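Cleaning up scratched plastic and a crowded counter

Clear plastic tubs and canisters go dull long before they wear out. Most of the haze is fine scratching from scouring pads, plus dust that sits in the scratches. You can't take it all out, but you can stop adding to it.

Wash with a soft cloth and dish soap in lukewarm water. No powder cleanser, no green pad. Wipe in one direction. For dried-on food, fill the tub and leave it for 30 minutes before you touch it.

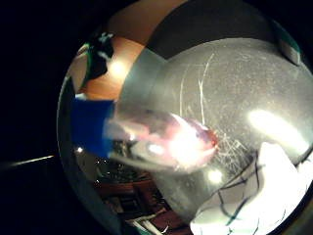
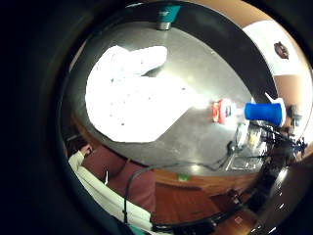 Household Pages, No. 6, page 2

Light scratches show most under a strong lamp, so check the plastic under one before you decide to keep it for food. If a fingertip catches on a line, use the tub for dry storage in the garage. A web of fine crossing lines can mean the plastic is starting to craze. I don't put hot liquid in those.

Stone counters get the same soft cloth. Move cups and small packages off to one side and work toward the sink. Crumbs are hard to see on mottled gray stone. Look across it from a low angle with the light on the far side and they stand out.

Cups left lying on their sides roll when you wipe near them. Stand them up or put them in the sink first. Keep small bottles together on a tray, and lift the whole tray to clean under it. Cords should be up off the stone before any water goes down.

Etelka Fodor writes that baking soda paste took the tea stains out of her cups. It is fine on glazed china. Keep it off clear plastic.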